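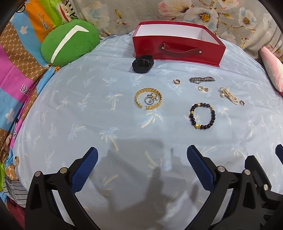
*Gold cuff, rings and watch band beside the red box.*

**To:** Norley Contents & Household list
**From:** Niilo Riihimäki
**Subject:** Re: Listed items before the renewal

Maricica Ursu wrote:

> My renewal with Vekeo is due in December and the form wants anything over the single-item limit listed separately. Do I need a valuation for every piece, or will receipts do? Most of mine was inherited and there's no paperwork at all.
>
> Maricica

Hi Maricica,

Receipts were fine for me where I had them. For the inherited pieces I went to Lerik, the jeweller on the main street. They charged $40 an item and the certificates took 10 days. My grandmother's brooch came back at $1,560, well above what I'd guessed, so it had to be listed.

Ask Vekeo what their limit is before you pay for anything. Mine was set per item, but earrings counted as a pair. Check the cover away from home as well. On my old policy it stopped at the front door unless you ticked a box and paid extra, and I hadn't ticked it.

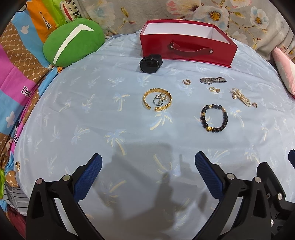 **Filed under: Home insurance / Jewellery and watches**

The valuer will want metal, stones if any, hallmarks and weight. Write down whatever the family remembers about where a piece came from. It doesn't change the figure, but there's a space for it on the certificate.

Keep a copy of the lot somewhere other than the house. Mine is with my sister in Grønli, and I email her the new version every 12 months. Gold has moved enough that I wouldn't leave a valuation longer than a few years.

If the form asks for serial numbers on watches, look on the case back first. I can send you my spreadsheet if you'd like to copy the columns.

Cheers,
Niilo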